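The gauge at Worham read 937 millimeters at the start of the shift, and Ama Agbeko wrote it in the left column. The right column was for the inflow from the Jaltano intake, three miles upstream. She left it blank until the radio call came in.

The procedure was simple. Every hour, the operator at Worham recorded the level behind the gates. Every hour, the operator at Jaltano recorded the flow. If the level rose while the flow stayed flat, water was entering from somewhere else, and the only other place was the Sarpong channel, which had been sealed before either of them was hired.

"Jaltano," said the radio. "Flow is 100. No change."

"Worham," she said. "Level is 937."

Uthai Suwannarat had worked the upstream station for six years. They had met twice, both times at safety training. She knew his handwriting from the carbon sheets, and she knew that he rounded down.

At the next reading the level was 957. She checked the float for weed and found none. She tapped the glass, which was not in the procedure, and read it again.

"Jaltano. Flow is 100. No change."

"I have a rise of 20," she said.

There was a pause on the line. "Say again."

"Twenty millimeters in one hour. Gates are where you left me with them at noon."

"Then your float is stuck."

"A stuck float doesn't rise."

He asked her to read the backup gauge, a painted board bolted to the wing wall. It was raining lightly. She took the lamp down the steps, held it over the rail and read the board three times. It agreed with the float to within the thickness of a painted line. 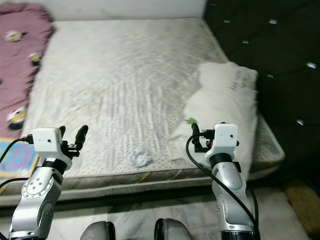
The rest period was four hours, taken in the room behind the control desk. Ama did not take it. She pulled the drawings for Sarpong from the flat file instead and laid them across the desk, with the radio on one corner and a wrench on the other.

The channel had been closed with a concrete plug at its lower end. The upper end was shown as a dotted line, with a note: see Witis sheet. Witis was the contractor. The sheet was not in the file. There was a card in its place, signed out, with the return date left empty and the initials U.S. in a hand that leaned slightly to the left.

She looked at the card for some time. Then she took the next reading, because it was due. The level was 977.

"Jaltano. Flow is 100."

"Uthai," she said. "Do you have the Witis sheet?"

The pause was longer than the first one.

"It's on my wall," he said. "I've had it up since last June. I was going to bring it back."

"What's at the upper end of Sarpong?"

"A timber gate. Drop boards, behind a steel frame. The sheet says temporary." She heard his chair move. "It's 2170 meters from my door. I can walk it in half an hour."

"Procedure says two people."

"Procedure says the channel is sealed."

She opened gate two by one turn and logged it. She logged the time, the level and the fact that the Jaltano operator was leaving his station on foot. Under remarks she wrote that she had advised against it, then crossed that out with a single line, as required, and initialed the correction. What she had said to him was to take the long lamp.

The next hour had no flow figure. She put a dash in the right column. On the left she wrote 981, and then sat with the pencil in her hand and the radio turned all the way up.

It clicked twice before he spoke.

"Two boards gone," he said. He was out of breath. "The third one's moving. I can hear it from the bank."

"Stay off the frame," said Ama, and went down to open gate three.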